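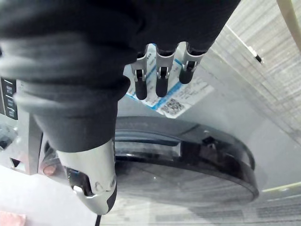

OK, long overdue thread on looking after Ballo, our two-armed laundry robot here at Bruston. A few of you asked what the upkeep is like, so I'm writing down the routine before I forget half of it.

1/ Hands first, always. Wipe every fingertip with a barely damp cloth, then bend each finger joint and feel for grit. Lint LOVES a hinge. I use a soft toothbrush and a lot of patience (and the good lamp, if Pellegrini hasn't walked off with it again).

2/ Next comes the wrist camera. Check the lens for smudges, then check that the sleeve hasn't bunched up toward it. If it has, smooth it back and redo the strap - snug, but you should still get a finger under it.

3/ Then the cables. I run both arms slowly through their whole reach and watch the loops the entire time. Anything that pulls tight gets more slack before we pick up a single shirt. 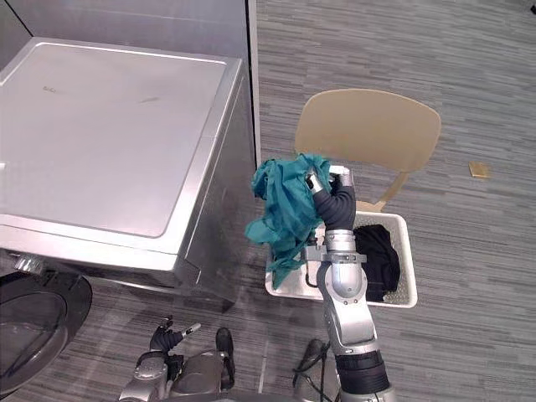

4/ Grip settings! Thin stuff like this teal thing (if it's thin) gets the light grip, which for us is 30 in the Cloltunis menu. We ran 102 back in January and oh boy, the creases. Thick towels still need more, I'm fiddling with that.

5/ Where you park the base matters more than anything else on this list. The hand has to reach the drum with the door swung all the way open and still get back over to the basket

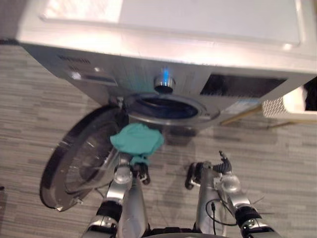
without the elbow locking out straight. I put 2 strips of tape down for the base and redo the washer position check any time someone bumps the machine. Takes me around 30 minutes, mostly crawling.

6/ Write down the cycle count when you're done. We're at 499, so new fingertip pads are next. Will post how that goes!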